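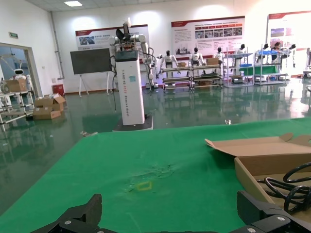
Packing up the Balogh hall – a thread

Montserrat Cuautle
Jan 17, 2023

1/ Back at the hall today to sort cables and boxes. I said I would post how I do it, so this is the thread.

2/ One table, one green cover. I leave the cover on while I work. It's wrinkled and has a stain near the middle, and it can go in the wash at the end.

3/ The open box goes on the right side of the table with the flaps folded out. Cables go in coiled. Big loops, no knots, no wrapping them around your elbow.

4/ One long cable per box if it's a thick one. I used to put three in together and then spend the next setup pulling them apart on the floor.

5/ The white metal cart is for boxes on the move. Two more boxes are stacked on the floor by it, open one on top, closed one underneath. Closed means done. Don't open it to add one more thing.

6/ Trash bin is the red one against the wall. Torn tape and dead zip ties go in there. Good cardboard does not.

7/ Please keep the doorway under the exit sign clear. Last April we had a pile there and had to move all of it before we could get the cart through.

8/ The green floor is glossy and it shows every scuff. Lift the boxes, don't slide them.

9/ Display board and easel get packed last. Board first, wrapped in a blanket, then the stand.

10/ Labels: I write on the short side and on the top. Room, contents, date. Ctibor Kolář writes only on the top and then stacks them, so we have talked about that.

11/ We own some 80 boxes now, mostly flat in the Lurow storage unit. I don't want to buy more this year.

12/ Someone asked about tape. Paper tape, 2 strips on the bottom, one on top. That's it for today, more when I get to the shelving.

Recent threads
Folding table covers without creases
What fits on a Rernimeo cart
Litutora storage room, before we painted

Contact | © 2023 Montserrat Cuautle | Back to top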